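The woman who runs the front desk at the Kamine, a 93-room hotel just off the highway in Cendmont, had one condition for talking to me: I couldn't use her name. Fine by me! I'd been wanting to ask somebody about hotel lost and found ever since I left a perfectly good pair of boots in a closet last April.

We sat in the breakfast room after the waffle crowd had gone, and she brought the logbook with her. It's a real paper book, with a column for the room, a column for the item and a column for what became of it.

"People think we keep everything forever," she told me. "We keep it 90-some days, and if it's a wedding ring I keep it till I retire."

So what do people leave? I was hoping for snakes and glass eyes (she has had one set of dentures, claimed within the hour). Mostly it's dull stuff. Last year the book ran to 481 entries, and she says the top of the list never changes.

"Chargers. Then one sock. Then pajama bottoms, because they get lost in the sheets."

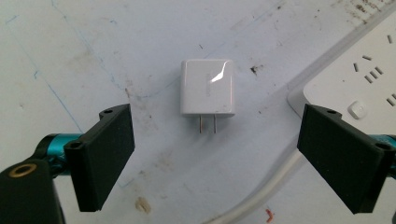 A small white wall charger, the kind of thing guests leave behind.

Hardly anyone calls about a charger, she said. They call about pillows. "A grown man will drive back two hours for his pillow. I respect it."

She won't phone guests about what they left, and I hadn't thought about why. "You call the house and say we found a nightgown, and maybe it isn't the wife's nightgown. So we wait for you to call us."

Mailing things back is its own headache. The Kamine ships through Pappas, the parcel counter across the road, and the guest pays. She once spent most of a morning boxing up a ceramic goose from room 223 — the owner wanted it wrapped in hotel towels and was offended to be charged for the towels.

I asked if she ever forgets things herself when she travels. She laughed for a good while.

"My reading glasses. Every single trip. I buy the cheap ones now."

As for my boots, they were at a different hotel, and I never did call.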